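Automation at Work: What Changes for People Who Fold Clothes
Student project report, final version

1. Why I picked this topic

My aunt worked for Zemwood, a laundry and linen company, and I spent one August helping there. Half of the folding hall had machines for sheets and towels. T-shirts, children's clothes and anything with an odd shape still went to people at tables. I wanted to know what happens to those people as the shirts get automated too.

2. Who I talked to

I interviewed 7 people. Six of them fold or used to fold for a living. The other one, Yusri Wuisan, runs a recording crew for Prerach, which collects examples of household work for robot training. He used to be a shift lead at Zemwood, so he has seen both sides. I also read the shift plans Zemwood let me look at, but I could not copy them.

3. The new work: folding with grippers

Prerach's crews work in ordinary homes in Cikdale. A worker takes a hand-held gripper in each hand and does the chore with those. Each gripper has two yellow fingers and its own lenses, and the recordings go to a team that trains a folding robot. A normal shift is 6 hours with a 30 minute break.

The clothes are everyday ones – T-shirts, striped tops, things with prints – and the work is done on a bed with a pile of clothes kept close by. 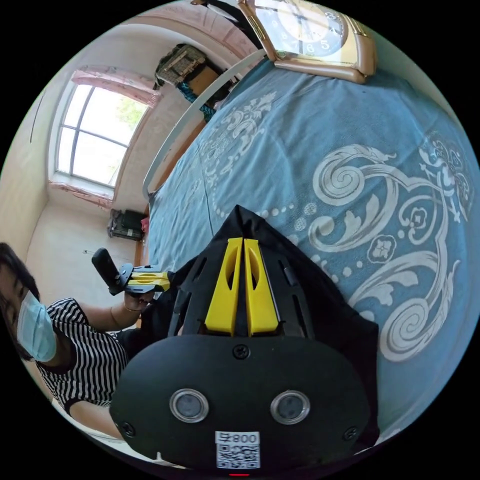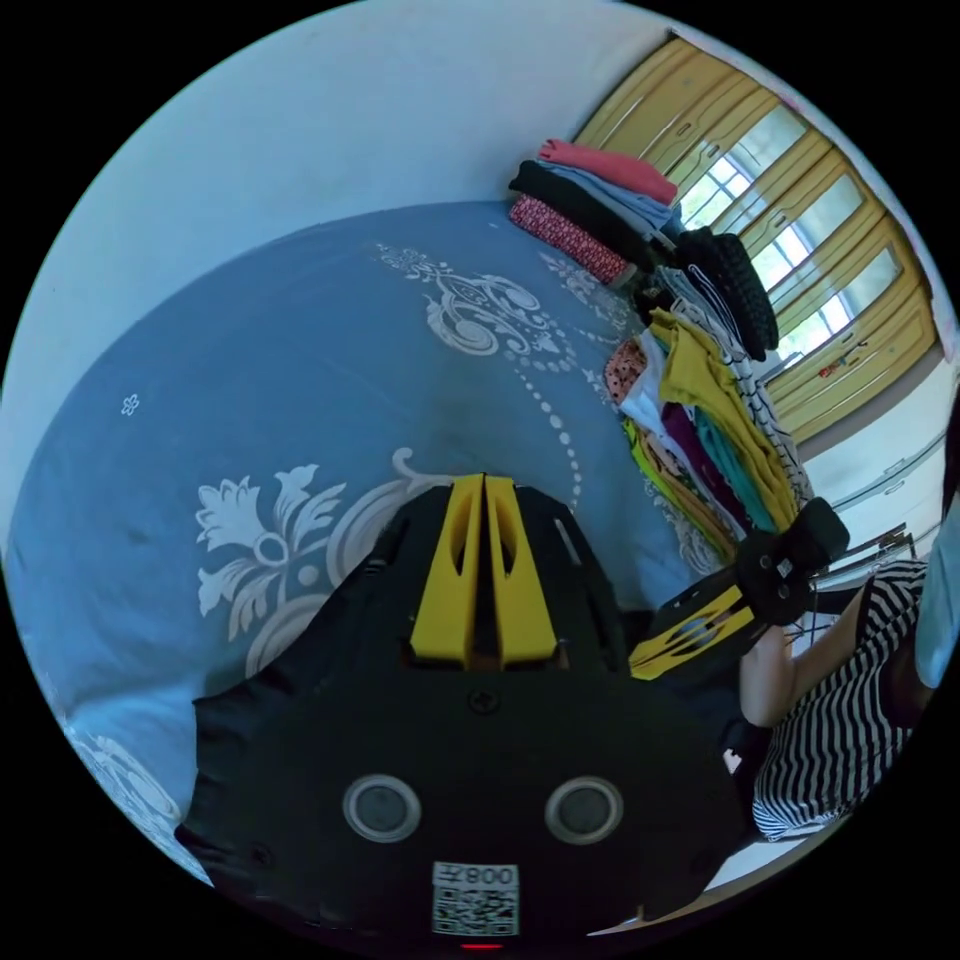
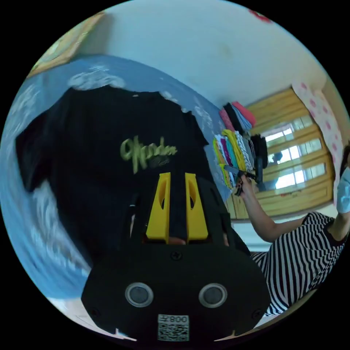
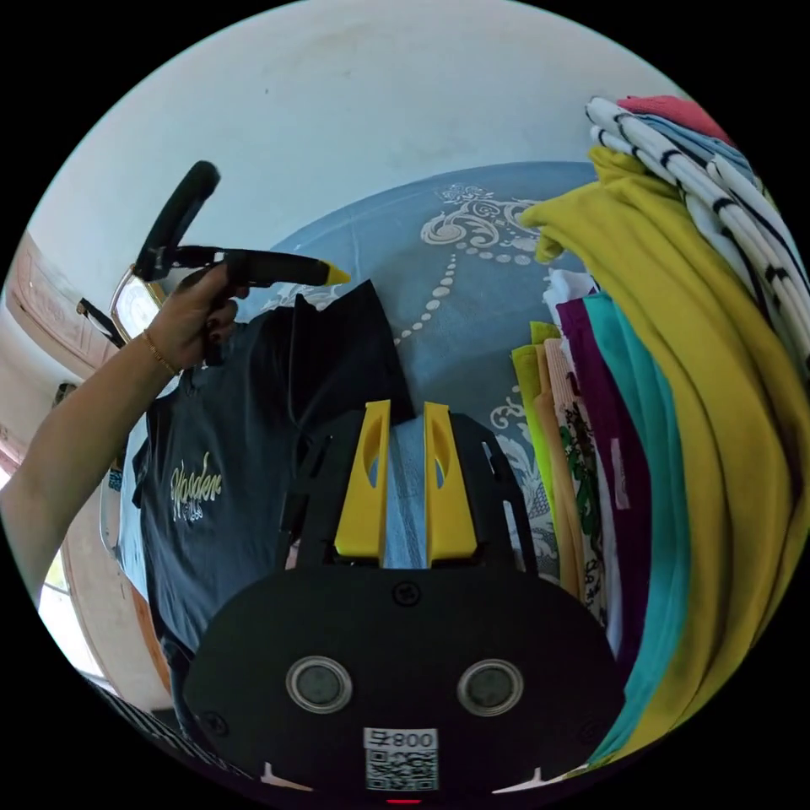
4. What changes for the workers

4.1 Pace. At Zemwood the target was 600 pieces a shift on the towel line, and a screen showed how far behind you were. Prerach has no piece target. Workers are told to keep a steady speed and not to rush the corners. Three people said this was the biggest difference for them.

4.2 The body. Hall workers stand all day and complain about their feet and lower back. Gripper workers complain about wrists and thumbs. One woman told me she could fold a shirt in a few seconds by hand and needed most of a minute in her first week with the grippers. She got faster, but she said it never felt like folding.

4.3 Skill. Experienced folders have habits they cannot easily explain, such as where to pinch a sleeve. With two narrow fingers they have to work those out again. Yusri said good folders are not always the best at this, and that patient people do well.

4.4 Pay and security. The hourly rate is a little higher than in the hall. The contracts are short, though, and end when enough material has been recorded. Nobody I spoke to knew what they would do after that.

4.5 Feelings about it. I asked everyone if it bothered them to help train a machine that might do their old job. Answers were split. Two said yes. One said the towel machines came without anyone asking her, so at least this time she was paid for it. The rest had not thought about it much.

5. Problems with my study

Seven people is a small group, and Yusri put me in touch with four of them. I did not get an interview with a manager at Zemwood. I also only saw folding, so I can't say anything about washing or sorting.

6. Findings

Automation in this case has made a new kind of manual job before removing the old one. It is slower and less controlled than hall work, and it is temporary. I think the workers should be told how long the recording will last before they leave a permanent job for it. I would also like to see wrist problems written down from the first week.

Thanks to my supervisor, Roy Bramwell, who read two drafts.

Comments

Sun
My mother did hotel linen for years and the part about feet is right. Did you ask if they get gloves or any kind of wrist support?

R. Bramwell
Good changes in section 5. The point about contracts in 4.4 could be moved up, it is your strongest one.

towel_line_2
The screen was the worst part of that hall. I still fold towels in thirds at home.

Related reports
Self-checkout and the evening shift
Warehouse scanners: a month of notes
Who repairs the milking robot?
Bus drivers and the new scheduling software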